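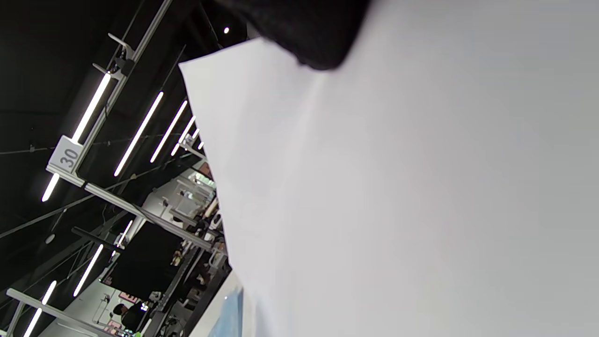

Putting up booth panels at a trade hall – quick version, written on my phone between jobs. Get your row number first. The numbers hang up high, so look up before you unload anything. Ours was the one by the white square sign with the gray 30 on it, up near the long strip lights, and you can spot a sign like that with your arms full. Gloves on before you touch a white sheet. Black knit ones are fine if they're clean.

What you need:
Panels, white, matte
Soft cloth
Level
Clips – we use the Durkton ones, bag of 200
Step stool

Steps

1. Lay a blanket down. Panels go on the blanket, never on bare floor. Corners dent first.

2. Wipe each sheet, both sides. Dry cloth. Water leaves rings on matte.

3. Carry by the edges, one hand top, one hand bottom. Big sheet = two people. Habibur Marikar does it alone and I've seen the dents.

4. Start at the back corner. First panel has to be dead straight or the whole wall leans. Check it with the level, then check agian.

5. Clip top, then bottom, then middle. Don't squeeze hard until the row is up.

6. Stand back in the aisle. Look for dark gaps between sheets. Strip lights overhead show every one of them.

7. Graphics last. Hands off the faces from here on.

Sizes: our panels are 595 mm wide. Mesure your own before you draw the plan, the Likunton ones we rented in November came in at 487 and nothing lined up.

Teardown is the same list backwards. Put paper between the sheets when you stack them. Clips back in the bag, bag in the crate, label facing out.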